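Smoked Salt at Home: Does the Wood Make a Difference?
Project report, Food and Flavor elective
14/04/2026

Why we picked this

Our group loves salt. One of us came back from a trip to the coast last November with a bag of coarse gray salt from a little producer called Després, and we put it on everything: eggs, popcorn, even chocolate ice cream (try it!). Then we started wondering about smoked salt, which costs three times as much at the store in Solton. Could we make our own, and would people taste the difference between one wood and another?

What we did

We used plain coarse sea salt for every batch, so that only the smoke would change. We had two woods, apple and oak, and two smoking times, a short one of an hour and a long one that took up most of an afternoon. The salt went in a thin layer on a fine mesh screen in a covered grill, with the chips smoldering off to one side. We stirred it every 20 minutes. The Pilby chips lit easily, but they burned fast and we had to keep adding more.

Our first oak batch was a mess. The lid dripped, the salt clumped into one brown brick, and we had to throw it out and start over. After that we propped the lid open a crack and it went much better.

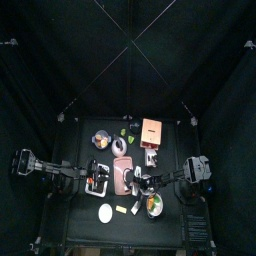 For the tasting we wanted something bland that everybody eats, and we went with boiled potatoes and unsalted butter. We set up in the school cafeteria over several lunch periods and collected 189 tasting cards. Each person got potatoes with plain salt and potatoes with one of the smoked salts, without being told which was which, and wrote down which they liked better and any words that came to mind.

What we found

Smoked salt won, and we were thrilled! The long apple batch was the clear favorite. People wrote "bacon," "campfire," "sweet" and, on one card, "my uncle's garage." The long oak batch split the room. Some tasters loved it and others said it was bitter, and a few left half their potato. With the short batches, lots of cards said the two samples tasted the same, so an hour is too little if you want real flavor.

Crystal size matters more than we expected. We crushed a bit of the long apple salt for the last lunch period and the smoke seemed to vanish into the butter. Left coarse, it crunches and you get the smoke all at once. We would love to test this properly.

What we would change

We should have weighed the salt on each potato. We pinched it by hand, and our pinches are not the same size. We would also like to try Hisis flakes, which are much thinner and might take up smoke faster, and to taste on tomatoes when they are in season.

There is still a jar of the long apple salt in the food lab, on the shelf by the sink. Please go try it, especially on corn.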